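Drovach printed tablecloth, white with vine pattern: long-term review
Reviewed by Horațiu Gavrilă

Rating: 2 out of 5 for dining, 4 out of 5 as a work surface cover

I bought this cloth to cover a table that gets used for coffee in the morning and for sorting cables and small electronics the rest of the day. The previous cover was a Somance wipe-clean sheet, which curled at the corners and slid whenever a plug caught on it. The Drovach is a woven cloth with no coating. It has been in use since May.

Fabric and finish

The weave is medium weight and even. Hems are single-stitched and straight on all four sides. One corner had a skipped section of stitching out of the bag, which I closed by hand. There is no backing, so on a smooth top the cloth needs clips or an underlay. I use a Mallcombe felt pad cut slightly undersize.

Creases from the packaging took 2 passes with a steam iron to remove. After several washes the red in the print has held. The gray-green has lightened slightly.

Absorption

Coffee soaks in at once. I poured 100 ml of water on a spare section and it was through to the felt before I had picked up a towel. Anyone eating at this table daily should buy a coated cloth. The Nedelcu equivalent resists spills well but has a gloss that reflects overhead light, and small black parts are harder to pick out against the glare.

Grip and snagging

Bare cable ends and connector tabs are the main risk on a woven surface. I have found 2 pulled threads so far, both near the front edge where cables get dragged off the table. Rubber-jacketed cable stays where it is put. Thin slick cable slides more.
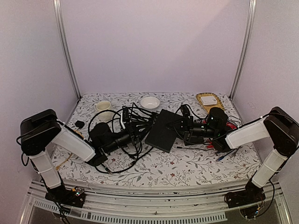
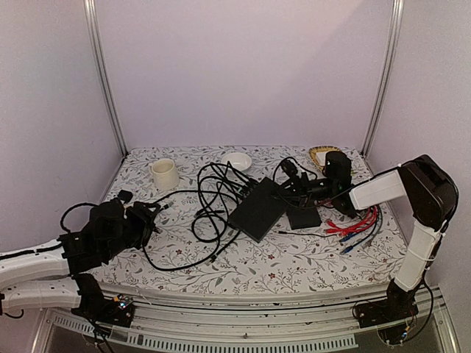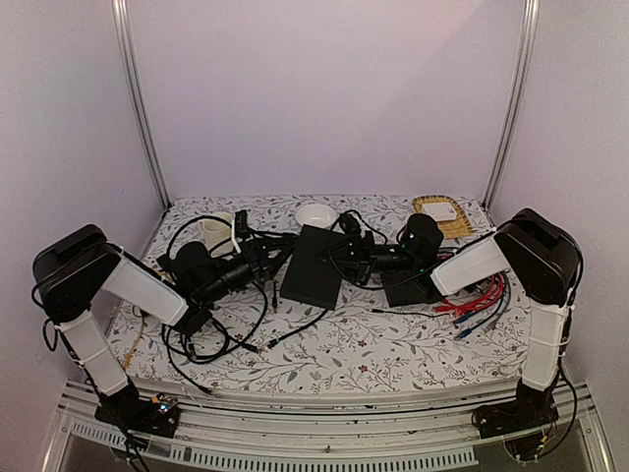 Contrast is the reason I kept it. On a plain dark bench mat, black leads disappear and sorting them takes longer than it should. Against the white ground even a full tangle of black cables can be followed by eye, and the flat black box in the middle keeps a clear outline. The print is sparse enough that the vines do not read as wires, although a thin tan string or a short gray lead can get lost along a stem. The mug and the small white bowl stay toward the back, which keeps drinks away from the connectors.

Price was 700 crowns, shipping included. For cable sorting I would buy it again in the same size.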